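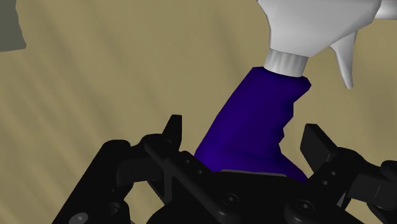 Fingers open at the wide end of the spray bottle, in the simulated cell.

Oct 3, 2020

I spent most of last week on the gripper in the Plorncombe cell, and I want to write down what I changed before I forget the order I did it in. The cell is all simulation. There is one arm, one table and a handful of household things to pick up. A cell like that still needs looking after. Files drift, someone edits an offset and doesn't say so, and a grasp that was fine in the spring starts to slide.

The complaint came from Wing-sze Chiu, who runs the overnight batches. Her log had 238 attempts on the spray bottle and far too many of them ended with the bottle squirting out sideways as the fingers closed. She had already tried raising the friction on the pads. It helped a little, and it also made the bottle hang off one finger after release, so she put it back.

I started with the linkage. Each finger is a chain of links with its own joints, and only one of those joints is driven. The rest follow through constraints. If one constraint is softer than its twin, the two sides don't arrive together, and the early finger pushes whatever is between them. I closed the gripper on nothing and plotted both fingertips. The right one lagged for the first part of the stroke. The stiffness on one of its joints had a digit missing. I fixed that, reloaded, and the curves lay on top of each other.

Next was the collision shape for the bottle. The trigger side of the body has shallow notches like finger grips, and the other side is one long smooth curve. The old collision mesh was a single convex hull, so as far as the physics was concerned the notches were filled in. A pad would stop against air. I split the body into 5 pieces, which slows the step time slightly but puts the contact where the picture says it should be. 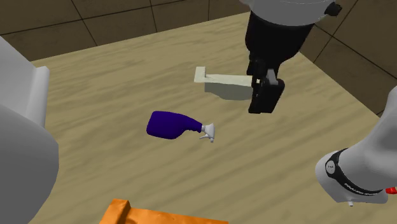
Table height was the last thing on my list, and I should have done it first. The tabletop had been moved down 3 mm in the scene file and the approach height hadn't been moved with it, so every grasp was being made a bit high. With the bottle lying on its side the body is round and bulbous at one end and tapers toward the white sprayer head, and a high grasp on a taper is asking for trouble. I now read the height from the table itself so the two can't disagree again. I also checked it against the flat cream L-shaped piece farther back on the table, which is much less forgiving. If the approach is low you find out right away on a part like that.

A few settings for whoever opens the files next:

The closing speed is at 70 percent of what it was. I may raise it again after a longer batch.

Pad friction is back at the original value. Please leave it there until the new mesh has had a proper run.

The old hull is still in the folder with "hull" in the name. Don't delete it - the Ilereo scenes still load it.

I haven't touched the wrist. There is a small wobble when the arm stops above the table, and I think it's damping, but I'd like to change one thing at a time. Wing-sze is starting a new batch on the bottle tonight with the settings above, and the wobble can wait until I've read her log.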